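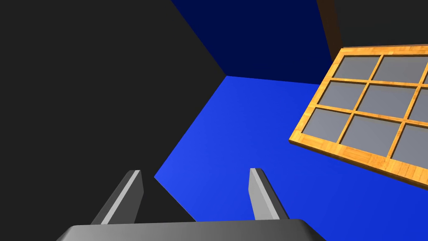 Drucken | Per E-Mail versenden

Wann räumt endlich jemand anders auf?

Seit Jahren wird uns der Haushaltsroboter versprochen. Ein Besuch bei Leuten, die ihm das Zugreifen beibringen, und ein Geständnis über meine Spülmaschine

Ich gehöre zu den Menschen, die abends um zehn vor der offenen Spülmaschine stehen und mit ihr verhandeln. Wenn ich dich jetzt ausräume, sage ich dann, darf ich morgen die Wäsche liegen lassen. Die Maschine schweigt dazu, aber sie hat ja auch gut schweigen, sie hat ihren Teil getan. Gespült ist das Geschirr. Nur in den Schrank will es nicht von allein, und genau an dieser Stelle, zwischen dem Korb und dem Regalbrett, beginnt das Problem, mit dem sich inzwischen recht viele kluge Leute beschäftigen.

Zwei davon habe ich an einem Freitag im Mai besucht. Dénes Bakos und Zsófia Sárközi arbeiten bei Selen, einer kleinen Firma in Skindudbridge, die man leicht übersieht, denn das Klingelschild ist noch das vom Vormieter, einem Polsterer. Es gab sehr guten Kaffee und dazu einen Mohnkuchen, von dem ich (ich gebe es zu) zwei Stücke gegessen habe, und dann gab es Bildschirme, viele Bildschirme. Ich hatte mir, ehrlich gesagt, etwas mit Armen vorgestellt, das mir zur Begrüßung die Jacke abnimmt. Die ersten Versuche finden bei Selen aber im Rechner statt, in gerechneten Räumen mit glatten, kräftig gefärbten Flächen. Unten am Bildrand wartet ein grauer Greifer mit zwei Fingern, und rechts vor ihm liegt schräg ein Holzrahmen, mit schmalen Leisten in quadratische Felder geteilt.

»Leute sind meistens enttäuscht«, sagte Bakos und schob mir den Kuchenteller hin. »Die wollen Staub sehen, Krümel, eine Küche. Wir wollen erst einmal wissen, ob die Finger an der richtigen Stelle ankommen.«

Ob sie ankommen, hängt an Dingen, über die unsereins nie nachdenkt. Wer einen Rahmen vom Tisch nimmt, greift eben hin. Die Hand öffnet sich unterwegs, gerade weit genug, sie merkt beim ersten Kontakt, ob das Holz glatt ist oder rau, und wenn es rutscht, drückt sie fester zu, während man schon überlegt, was es zu essen gibt. Ein Greifer mit zwei starren Fingern muss sich das alles erarbeiten. Wo ist die Kante? Wie dick ist sie? Von welcher Seite komme ich heran, ohne mit dem Handgelenk gegen die Wand zu stoßen? Und was mache ich, wenn das Ding schief liegt, so schief wie alles, was bei mir zu Hause jemals irgendwo hingelegt wurde?

Für eine Versuchsreihe mit dem Namen Illés hat das Team dieselbe Aufgabe 618 Mal gestellt, jedes Mal mit anderer Lage und anderem Licht. Sárközi führt darüber eine Tabelle, in der die Fehlversuche eigene Namen haben. Der »Kellner« hebt schön an und kippt dann. Der »Höfliche« bleibt kurz vor der Kante stehen und traut sich nicht. Ich habe den Höflichen sofort ins Herz geschlossen, ich kenne ihn von Stehempfängen.

In der Werkhalle sieht die Sache freundlicher aus, jedenfalls auf den ersten Blick. Citley, ein Betrieb im selben Gewerbegebiet, baut Sprossenrahmen und Einlegeböden und würde das Umstapeln gern einer Maschine überlassen. Dort kommen die Teile immer an derselben Stelle an, der Boden ist eben, und niemand lässt einen Turnbeutel im Weg liegen. Der Stapel wächst auf 200 Stück, und wer das je eine Schicht lang von Hand gemacht hat, spürt es am Abend im Kreuz. Ein Arm schafft das inzwischen ganz ordentlich, erzählte man mir, solange sich die Ware nicht ändert. Kommt ein neues Maß, steht erst einmal alles still, und dann holt man doch wieder die Kollegin aus der Lackiererei, die den Kniff heraushat.

Und zu Hause? Da ändert sich das Maß jeden Tag. Da steht die Tasse in der Schüssel und der Deckel gehört zu keiner Dose. Ich fragte Sárközi, wie viele Jahre ich noch selbst ausräumen müsse, und sie überlegte länger, als mir lieb war. »Sieben«, sagte sie schließlich, »aber dann nur die Teller.« Für die Gläser wollte sie sich nicht festlegen, und beim Besteckkorb lachte sie bloß.

Ich bin mit dem letzten Zug heimgefahren, ein eingepacktes Stück Mohnkuchen auf den Knien. In der Küche blinkte das grüne Lämpchen: Programm beendet. Ich habe die Teller ausgeräumt und die Gläser bis zum nächsten Morgen stehen lassen.

Drucken | Per E-Mail versenden | Nach oben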